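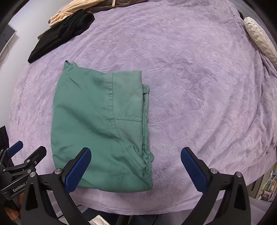

The Rilldale permits

2020-04-07

The letter from the park office came this morning by email, and I read it before I had put my glasses on, so the first time I understood it wrongly. I thought that our July permits were cancelled. On the second reading I saw that they are not cancelled but "under review", and this expression I had to think about for some time. In my language it would mean that a person with a stamp is looking at your paper. In English I believe it can also mean that no person is looking at it yet.

So I write down what I know, because in a week I will remember it differently.

The Rilldale Trail is closed from both ends until further notice. The gate at Histotholm is locked, the car park too, and the toilets at the first camp. The office doesn't sell new permits. Those who hold a permit for April, May or June get all their money back, including the booking fee, which surprised me, as the booking fee is the one thing they have never returned to anybody. Those who hold a permit for July or later may do one of two things. They may give it back now and get the full refund, or they may keep it and wait. If they keep it and the trail opens, they walk. If it stays closed, they get the money but have no preference for the next year.

That last sentence is what troubled me all day. The park gives out 2,000 permits for the season, and we tried three years in a row before we had ours. When the email of success arrived in January I was standing in line at Diệp with my bread rolls already on the counter, and I said a word in my own language so loudly that the lady asked if I was unwell. Now I should put the permits back into the same hat with everybody. I think it would be more fair if the people who lose their turn this year could go in front for the next one. I started a letter to say this. I wrote it politely, then I read it again and it sounded like a complaint about a hotel, so I left it in the drafts.

I do understand the other side. The villages along the trail are small and the nearest hospital is far, and the rangers who carry a walker out with a broken ankle would have to stand very near to him. Also there is the matter of the huts. At Lurkley the hut has one long sleeping bench and everyone lies on it in a row like fish at the market. I slept there on a shorter walk some years ago, between a man who snored and a wall that was damp, and I remember it as one of the good nights of my life, but I can't imagine who will want it this summer.

We are two on the permit, and we don't agree. My husband is for giving it back. He says that money in the hand is certain and that we can use it for the roof of the shed. I am for waiting. The refund is the same amount if we wait, so where is the loss? He says the loss is that I will speak about the trail every day until July. I couldn't find a good answer to that.

After lunch I took out the map anyway and put it on the kitchen table with a cup on each corner. The full route is 111 kilometres and we have planned it for 8 days, with the short ones at the start, when the packs are heavy. I changed the third day again. Before, I had us going over the saddle in the afternoon, but the guidebook says that the wind comes up there after noon, so now we sleep lower and cross early. It makes the fourth day longer and there is no water on the last part of it. I wrote "carry more!" on the edge of the map with a pencil. The pencil I use so that I can rub it out if we don't go.

I looked also at the food list. Lentils, oats, the hard cheese, the dried mango that my husband says he doesn't like and then finishes. Nothing on this list has to be bought yet. The shops have no lentils at the moment in any case, there was an empty shelf there last week, and no flour beside it.

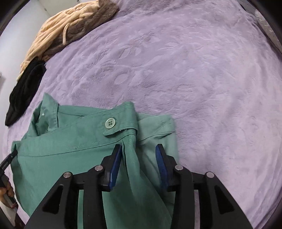
What I would really like to know is how the park will open again, when it does. The email says "in stages", with the day visitors first and the overnight walkers after. That seems to me the wrong way around. The day visitors come in great number, all to the same two lookouts, and they stand together at the railing. On the overnight section you can go a whole morning and meet one person, and you step off the path for him because it is narrow there. If I were making the rules I would let in the walkers with tents before anybody, close the huts, and have the lookouts wait. But I suppose the lookouts bring in the money for parking, and the shop at Histotholm lives from the ice cream.

There is a discussion page where the permit holders write to each other, and I spent too much time on it this evening. Many are angry. One person had already bought flights. Another wrote that he will walk it anyway, closed or open, since a gate is only a gate, and got many answers, most of them not kind. I agreed with the unkind ones. If the trail is closed it is closed for the rangers' sake also, and I wouldn't enjoy a camp that I had to hide in. Someone else had posted the snow report from the upper valley, which is deep for the time of year, so perhaps the first weeks of the season would have been wet and miserable in any case. I read this with more satisfaction than is decent.

A useful thing from the same page: the office telephone is answered only in the morning and only on weekdays, and it is better not to ask about dates, because they have been told to say nothing about dates. One can ask about the name change. We need this, as the permit still has my name spelled with one letter missing, and at the gate they compare it with your passport or driver's licence. I will phone tomorrow. I have written the sentence in advance on the back of the envelope, because on the telephone my English becomes ten years younger.

We walked before supper, the usual round, up behind the school and along the creek to the second bridge. I put on the boots and not my running shoes, to keep them soft. They were a bit tight on the left, where the new insole is, and I had to stop and loosen the lace. My husband carried the small backpack with two water bottles in it. He didn't say that it was for training and I didn't ask. The willows at the creek have their yellow colour now. On the bridge there was a family coming the other way and we all waited for each other on our own sides, waving, until the father gave up and took the children back down the bank so that we could pass.

He asked me again at supper what we should do. The office wants the answer by the end of the month, so there is time. I said that I would like to keep the permits, and that I will try to mention the trail only at meals. He thinks this is still three times a day.

To do tomorrow: phone the office, the missing letter. Ask if the bear boxes at Lurkley are repaired. Finish the letter in the drafts or delete it. New lace for the left boot.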